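### 7.4 Fault: jaw does not open after a grip

This section is for the hand-held grippers used in pairs. Read it to the end before you touch the screws. It was revised 12/01/2018 after a jaw stayed closed at the Prilirau site and the operator pulled the fruit out by force.

**Caution:** Never put a finger between the pads to free an object. The spring can close the jaw again without warning.

1. Stop the recording and say "stop" aloud, so the person at the other gripper also stops.
2. Lower the object until the table carries its weight. Keep hold of the handle – do not let the gripper hang from its cable.
3. Release the trigger fully and wait 9 seconds.
4. If the jaw is still closed, disconnect the cable and push the two arms apart from the outside, slowly.
5. Look at the ribbed pads. Juice or fruit skin between the ribs makes the pad stick. Clean it with a damp cloth and let it dry.
6. Compare with the second gripper. One should hold a light fruit just above the table while the other stands open around another one, with both blue pads visible.
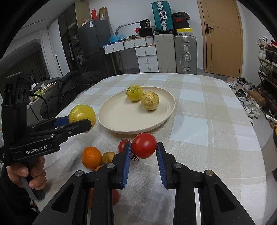
7. Open and close the empty jaw 11 times. The movement must feel the same each time.

### 7.5 When the fault comes back

Do not tighten the pivot screws to cure a slow jaw. This makes the friction higher and hides the real cause, which is most often dirt on the rail. Clean the rail first, then repeat step 7.

**Note:** Change the pads after 3000 grips, also when they look good.

If the jaw sticks again the same day, take the gripper out of use, mark it with tape and write the fault in the log. Send it to Arvo Manninen at the Nygård workshop together with its cable.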